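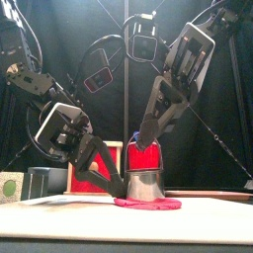 How to sort out a mixed pail of small things

In our house there is always one metal pail where everything small ends up. Toys, lids, craft pieces, hair things, parts of games. In spring it is full, and in April I normally empty it and begin again. I wrote down my way of doing it for the page of our Odlow craft group, and a few people asked for a longer version, so I have made one.

You need one free evening or a rainy afternoon. My last pail took 37 minutes, but I have practice.

What you need

- the pail with its contents
- a table with a plain, light top (on a patterned cloth small pieces disappear)
- three or four boxes or jars with lids
- a damp cloth and a dry cloth
- paper labels and a pencil
- a bag for rubbish

Step 1. Prepare the table

Wipe the table and dry it well. Put the pail in the middle, so that you can reach it with both hands. The boxes go to the far side, open, with the lids under them. Do not write the labels yet. The first time I wrote them before I started, and half of them were wrong.

Step 2. Take out the big things first

Please do not turn the pail over. It is quick, but the small pieces roll under the cupboard, and with a metal pail the noise is terrible. Lift out the tall containers first, holding the pail with your other hand. A container that is a little too wide for the pail can get stuck in the mouth. In this case turn it slowly while you pull, and push the handle down to the side before, otherwise it catches.

Step 3. Lay flat and soft things beside the pail

Rings, bands, loops of ribbon and similar things lose their shape when they are pressed under something heavy. I lay them flat next to the pail and leave them there until the end. If one is tangled with another, separate them now, it will not become easier later.

Step 4. Sort by size, then by use

Many guides tell you to sort by colour. It looks nice for one week. I sort into large, middle and small, and only after this I ask what each thing is for. Everything smaller than a walnut goes into a jar with a screw lid. If there are small children in the house, put this jar on a high shelf.

For jars I use the Vutolix ones, number 641, with the wide opening. Number 939 is taller and my hand does not go to the bottom. Any clean jam jar will do the same work.

Step 5. Clean the pail

Wash it with warm water and a little washing-up liquid. Dry it immediately, also under the rim and in the places where the wire handle is fixed, as there the rust begins. If you already see rust, rub it with fine steel wool and put on one drop of oil.

Step 6. Put back only what belongs there

My rule is 17 things in one pail, not more. For a smaller pail you can choose a smaller number. Heavy things at the bottom, tall containers standing upright, flat rings on the top. The handle should be able to move freely from one side to the other.

Step 7. Write the labels

Use short words: "lids", "string", "game parts". I allow one box called "I don't know". I look into it the next April, and what I did not need goes away.

If something does not fit

Do not press it. A thing which has to be pressed in needs another place. Larger containers I hang on the Prundlow rail in the hallway.

Krajewska, Odlow, 21/01/2016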